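Imprimer | Envoyer par e-mail

Ticket 2341 : Ours en peluche lavande, poil feutré après lavage
Produit : ours Bunutitz, coloris lavande
Lot : 744
Ouvert le : 23 octobre 2021
Demandeur : boutique Van Damme
Suivi : Yoshinori Iwasaki, service après-vente Clastel
Priorité : normale

Description du problème

Le client final signale un poil aggloméré par endroits après un passage en machine. Le toucher est jugé rêche sur le dos et à la base des membres. Pas de décoloration constatée par la boutique, pas de couture ouverte. L'article a été acheté en mars. La notice papier n'a pas été conservée et le client ne retrouve pas l'étiquette d'entretien.

Informations demandées à la boutique

- Programme utilisé : coton court, 40 °C.
- Essorage : réglage non relevé par le client.
- Lessive : poudre, avec adoucissant.
- Séchage : sur radiateur, position assise.
- Housse de lavage : non.

La notice prévoit 30 °C maximum, programme délicat, lessive liquide sans adoucissant, séchage à plat loin d'une source de chaleur.

Journal

Entrée 1. Réception de l'article, enregistré sous le numéro de ticket. Emballage correct. Contrôle des coutures par pression du pouce le long des flancs et autour des pattes : rien à signaler. Rembourrage réparti normalement, sauf un tassement côté ventre, réduit à la main.

Entrée 2. Brossage à sec, brosse souple Mastley, dans le sens du poil. Amélioration partielle sur le dos. Sans effet à la jonction des pattes, où les fibres restent collées en mèches. Présomption de résidu d'adoucissant.

Entrée 3. Rinçage à l'eau tiède, sans produit, puis pressage dans une serviette. Ne pas tordre. Séchage à plat en pièce ventilée, retourné 2 fois. Contrôle du rembourrage au cœur avant de poursuivre.

Entrée 4. Second brossage, peigne métallique à dents larges, puis brosse souple. Les mèches se séparent. La queue blanche a été traitée à part, à la main : sa fibre est plus longue et s'arrache au peigne.

Entrée 5. La boutique demande si l'étiquette d'entretien peut être remplacée. Réponse : non, la pièce n'est pas disponible seule. Une notice imprimée sera jointe au retour.

Entrée 6. Examen final, tête en bas, pour accéder à l'arrière-train et au dessous des pattes. Points relevés :

- Teinte violet pâle homogène sur le corps.
- Queue ronde, blanche, duveteuse.
- Dessous de patte blanc.
- Petite boucle ou étiquette de tissu blanc sur le côté du corps. À ne pas couper.
- Poil encore légèrement feutré. Toléré pour un article lavé, pas de nouveau brossage prévu.

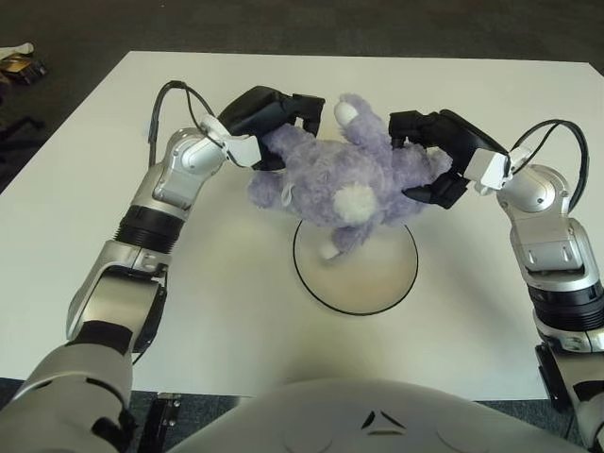
Clôture

Cause retenue : entretien non conforme à la notice (température, adoucissant, séchage sur radiateur). Pas de défaut imputé au lot 744. Remise en état effectuée à titre commercial, sans facturation. Retour à la boutique Van Damme avec notice imprimée. Rouvrir le présent ticket si le feutrage s'étend alors que les consignes ont été suivies, en précisant le programme et la lessive.

Statut : résolu

Imprimer | Envoyer par e-mail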